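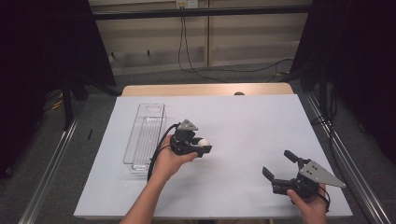 ## Software corner: grip tracking, ball-to-bin, and a very long log

Quick one this month, deadline was noon and it's past noon. Killian Texier asked for a page on where the hand-held gripper stack has got to, so, notes straight from the bench.

Main thing first. The two-hand recorder is on the new time base. Left and right used to log on their own clocks and we lined them up afterward by hand, which was miserable and wrong half the time. Now both streams go through one process (yokoyama, in the repo under tools) and get stamped on arrival. Old sessions can be converted. Run the script with the dry flag first, please. It overwrites.

Task for the test set is still the small white ball and the clear container. Dull to watch, good for us: the ball rolls if you're sloppy, and the clear walls give the depth code a hard time. 443 episodes in the set as of this issue. 294 of them pass the sync check without any fixing. The others mostly fail on one hand only, usually dropped samples near the start, and Killian thinks he can rescue a good chunk.

## Perception

Ball detector got swapped. The old one was a plain color threshold and it hated a white ball on a pale tabletop, no surprise. New one looks for the shadow as well as the ball and votes between the two. Much steadier close in, when the fingers come down on either side and take up most of the lower view.

Still bad:

- clear walls. Anything seen through them gets a depth that's basically made up. We mask the container out for now
- highlights on the ball, which sometimes split it into two detections
- the monitors in the background. Bright screen, nice round-ish blob, detector says ball. Added a crop above the far table edge, seems to hold

If you have a better idea for the clear walls, come find us. Soluteck sent over a sample of their depth filter and it helps a bit but it smears the fingers into the ball, so no.

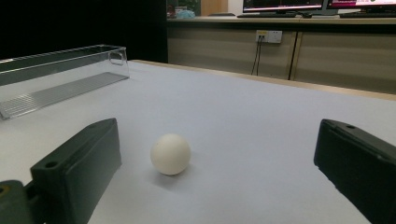
## Planning and control

Zondiston (the planner, for newer readers) now takes finger opening as a continous value. Before it was open or closed and that was your lot. Means a replayed grasp can close slowly on the ball and stop at the width the person used. Needs the width calibration file for each gripper, left and right are not the same, don't copy one over the other. Somebody did. Took most of an afternoon to find.

Replay controller: smoothing window shortened. Wrist motion looks less rubbery in the viewer. The price is more jitter when the hand is holding still, so there's a deadband on top, default is fine, leave it alone unless you've read issue 619.

## Tooling

Oreo, the log viewer, is at version 2. Side by side playback for both grippers plus the head view, one slider for all three. Scrubbing backwards works now!! Export to video does not, use the old version for that until July.

Also new, a little checker that runs when you hit stop and tells you straight away if a stream is short. Turn it on. Much easier to redo an episode on the spot than find out the week after.

## Wanted

People to label grasp start and end. It's ten minutes at a time, keyboard only, and teh shortcuts are printed in the help panel. Ask Killian for a login.

Next issue: bimanual handover, if the merge goes through.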